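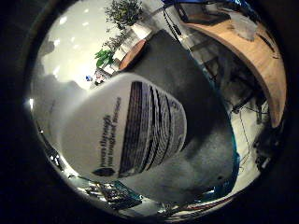

Comparing Two Finger Types on a Wrist-Camera Gripper
Project report, Robotics Laboratory Course
Frauke Harms
Jun 15, 2018

1. Task

The aim of the project was to find out which of two finger types is better suited to picking up household packaging, and whether the wrist camera gives enough of a view to judge a grasp before the arm lifts. The lab has had the Kelen hand since January. It was supplied with rigid fingers, called Type A in this report. A second set with a softer outer skin was made by Frerichs, and these are called Type B. Both sets fit the same mounts and are driven by the same motors, so nothing else on the hand had to be altered.

My supervisor asked me to keep the comparison small and to write down everything that went wrong. Section 4 is therefore longer than the results.

2. Set-up

The arm was run from the Drosudier controller in position mode. Closing force was limited in software, and the limit stayed the same for both finger types. The test object was chosen because it is awkward: a plastic container with a smooth side, a rounded end and no handle. A box would have been easier, but the earlier course project had already used boxes.

Each finger type was given 100 attempts. An attempt counted as a success if the container was lifted clear of the support, held while the wrist turned a quarter turn and put back without being dropped. If the container slipped in the hand but was still held at the end, it was noted as a slip and counted as a success. I am not sure this was the right rule, and I come back to it in section 5.

The wrist camera has a fisheye lens. I recorded from it during all the attempts and also while the hand was open, to see how much of the image is taken up by the hand itself.
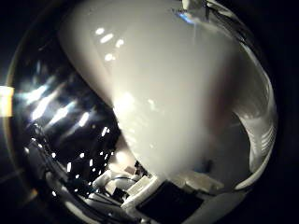
The camera position was the first thing I had to decide. The bracket has an upper and a lower hole. With the upper hole the fingertips are further from the lens and stay sharper, but the palm drops out of view. With the lower hole the palm is partly visible and the nearest finger covers more of the picture. I used the lower hole throughout. Changing it half way would have meant repeating the calibration, which takes most of a morning.

Calibration was done with the Clernance software on the lab computer. It expects a normal lens by default, and the fisheye setting is two menus down under a name I would not have guessed. My first calibration was wrong for this reason and I threw it away.

3. Results

Type A succeeded in 81 of its attempts and Type B in 93. Type A slipped more often, mostly when the wrist was turned. With Type B the failures were nearly all at the start of the grasp, when one finger touched the container early and pushed it away before the other had closed.

Closing time was the same for both types as far as I could measure. I timed it from the controller log, so anything shorter than one log step is lost.

4. Problems 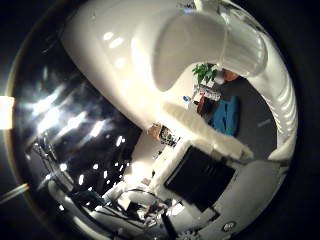 Finding the container automatically was harder than gripping it. I had planned to use a simple brightness threshold, as the container is mostly white. The fingers are white too, and so is part of the wall behind them, so the threshold joined all of them into one region. Colour worked better for the background than for the object: the green plant and the teal fabric could be separated from the hand without trouble, even where a finger covered part of them. In the end I marked the container outline by hand in each recording.

Reflections were the second problem. The overhead lights show as small bright spots on the finger housing, and these move when the hand moves. The tracking points jumped on to them several times. Dimming the lights helped, but then the recordings were too noisy, so I left the lights on and deleted the bad points.

The cables also need mentioning. On one afternoon the motor cable caught during a wrist turn and the controller stopped with a force error. I repeated those attempts and tied the cable further back along the arm.

5. Discussion

For this container I would choose Type B. The difference may be smaller with other objects, and I did not test anything heavy or anything with a soft wall. A slip should probably be counted separately next time, as a container that moves in the hand cannot be set down accurately.

The wrist camera is good enough to check whether the container is between the fingers. The print on the package was useful for this, as any turn of the package shows up in the lettering.

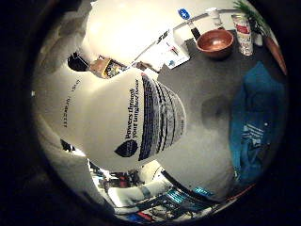

Figure 4. Container held sideways, with the tagline and striped end in view of the wrist camera.

6. Further work

The early contact with Type B could be reduced by closing the fingers at different speeds. The controller allows this but I ran out of time to try it. A darker finger skin would make the threshold method worth another attempt. The recordings and controller logs are in the course folder, sorted by finger type.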